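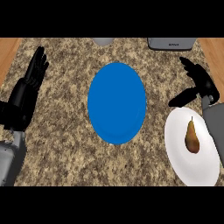 The plate-to-plate task in simulation, with the left hand open and the right hand curled and the pear on the white plate.

Hands, wrists and a pear: comparing end effectors at Conircombe
16 November 2022

The manipulation group at Conircombe has spent most of this year deciding which hand to put on its two-armed platform. The candidates were a parallel-jaw gripper called Skudden, a multi-fingered hand called Rewi, and a later revision of Rewi with a different thumb. All of the comparison was done in simulation first, on a kitchen counter model, using a controller the group wrote itself and named Nonov. We spoke to the engineer who ran the trials. The conversation has been edited for length.

The obvious first question was why a pear.

"We started with a cube, as everyone does, and the cube was solved by every configuration in the first afternoon. A cube gives the jaws two flat parallel faces. A pear has no parallel faces at all, it tapers, and it rolls in an arc if you touch it low down. It separates the hands very quickly."

The task is short. A pear rests on a white plate and has to finish on a blue one. The policy may use either arm. A trial is counted as a success if the pear is at rest on the blue plate when time runs out, and neither plate has been pushed past a set distance.

"The plate condition was added in May," the engineer said. "Before that we had runs scored as successes where the arm had shoved the blue plate nearly off the counter and the pear happened to land on it. The score was correct by the rule we had written. The rule was poor."

Each configuration was given 300 trials with the starting pose of the pear and both plates randomized within limits. The same seeds were used for all of them, so trial 40 for Skudden is the same layout as trial 40 for Rewi. The engineer regards this as the most useful decision in the whole exercise.

"If you draw new layouts for each hand you spend your time arguing about luck. With matched seeds I can pull up one layout and watch what each hand did with it. Most of what we learned came from that, more than from the totals."

Asked how the parallel jaws performed, the engineer was fairly positive. Skudden closes in one motion, the controller has a single value to regulate, and the training runs settled early. Its failures were concentrated in one kind of layout.

"Upright or lying, if the pear's long axis is across the jaws you are fine. If the axis lines up with the direction of closing, you are gripping at the neck and the base, and the contact at the neck slides. The wrist can usually turn to avoid that. Where it can't is when the white plate starts close to the arm that has to pick from it. The forearm is already folded and you run out of wrist."

That finding sent the group back to the arm. Wrist travel had been treated as fixed, a property of the platform, and the hands were being compared on top of it. The engineer now thinks the two can't be assessed separately.

"A hand with fingers forgives a bad wrist angle. You can come in from above and behind, with the fingers pointing back across the counter, and the thumb goes underneath. The jaws want to be square to the object. So when someone asks me which hand is better, I have to ask which wrist it's going on."

Rewi's difficulties were of another sort. The fingers are long and the model of contact between fingertip and fruit is expensive to compute. The first version of the simulation used 6 millimetre collision shapes on the fingertips, which was too coarse, and the hand would appear to hold the pear while leaving a gap that was plain to see when the view was enlarged. The shapes were halved to 3 millimetres. Training slowed down accordingly.

There was also the question of the camera. Nonov receives one view, placed high and looking down over the counter, and from there a dark hand over a small object hides a good deal.

"The hands are black. When the fingers curl, from that camera they become one shape. You lose the joint lines, and you often lose the fruit as well. With the jaws there is a gap in the middle that you can see through until quite late in the approach. We tried a camera on each wrist to compensate. It helped Rewi and did very little for Skudden."

The group did not recolour the hands in the simulator, although it was suggested. The engineer was firm on the point: the hardware is black, and a policy trained on a grey hand would have to be trained again.

One result was unexpected. The policy was never told which arm to use, and with Skudden it settled on whichever arm began nearer to the fruit. With Rewi it sometimes reached across with the far arm while the near one waited over bare counter. The engineer went through 782 recorded approaches to find out why.

"It was mostly occlusion again. From the overhead view, the far arm covered less of the pear on the way in. The policy had found the approach it could see best. It's slower, and on a real counter I would not want the arms crossing like that, so there is now a cost on it. But I could not say the behaviour was wrong given what it had to work with."

The revised thumb made less difference than hoped. It opens wider and drops lower, which suits lifting from a plate, as the thumb can come in over the rim. On flat counter it tended to touch down before the fingers arrived. The engineer would keep the new thumb and shorten it.

As for the decision, the group will mount Rewi with the original thumb on the right arm and Skudden on the left. Running two types complicates the controller, and Nonov had to be changed to carry a separate action range for each side. The engineer accepts the cost.

"I would sooner have one hand that closes reliably and one that can get into awkward places. We will probably find out on hardware that the friction values were off. They usually are. The layouts are saved, so we can set up the worst ones on a real bench and measure."

Bench trials will begin with the layouts on which both hands failed. The pear model will be replaced with real fruit of mixed ripeness, weighed before each session.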